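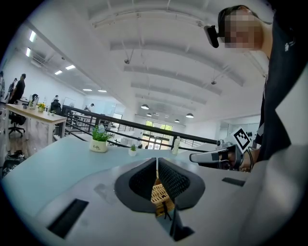 Des plantes en pot sur une table. La bourse de Bronska reprend sous une autre forme.

Bourse aux plantes : l'échange se fera par dépôt à Bronska

2020-05-23

La bourse aux plantes d'intérieur de Bronska, qui devait avoir lieu au printemps dans la salle Ollero, est remplacée par un système de dépôt. L'association Brolel, qui organise cet échange depuis 4 ans, l'a annoncé dans sa lettre aux adhérents.

Le principe reste le même : chacun apporte des boutures ou des petits pots, et repart avec autre chose. La différence est dans la manière de faire. Les participants s'inscrivent d'abord par téléphone, puis ils déposent leurs plantes sous le préau de l'ancienne école Workneh, sur des tables séparées. Les plantes y restent deux jours avant d'être distribuées. Il est demandé de coller sur chaque pot une étiquette avec le nom de l'espèce et, si possible, la date de la bouture.

En février, avant l'annulation, 200 personnes étaient déjà inscrites. Leur inscription est conservée et elles seront appelées en premier. Les autres habitants peuvent s'ajouter à la liste jusqu'à la fin du mois.

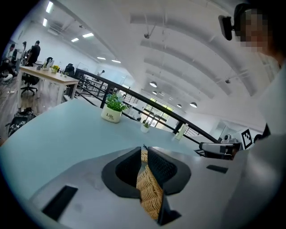 Une adhérente regrette pourtant que l'on ne puisse plus discuter devant les tables, car c'est ainsi, dit-elle, qu'elle a appris à ne pas trop arroser ses succulentes. Elle souhaite que les déposants écrivent au moins quelques conseils au dos de l'étiquette.

L'association a retenu cette idée. Une fiche à remplir sera donnée avec la confirmation : exposition, arrosage, terre employée, remarques. Pour les plantes grasses, Brolel conseille de laisser sécher la coupe plusieurs jours avant la mise en terre – beaucoup de boutures pourrissent l'été pour cette raison.

Les plantes malades ou portant des cochenilles seront refusées. Chaque foyer peut déposer deux caisses au maximum. La participation est gratuite, et les pots vides sont aussi acceptés, à condition qu'ils soient lavés. Les plantes qui n'auront pas trouvé preneur seront proposées aux écoles de la commune à la rentrée.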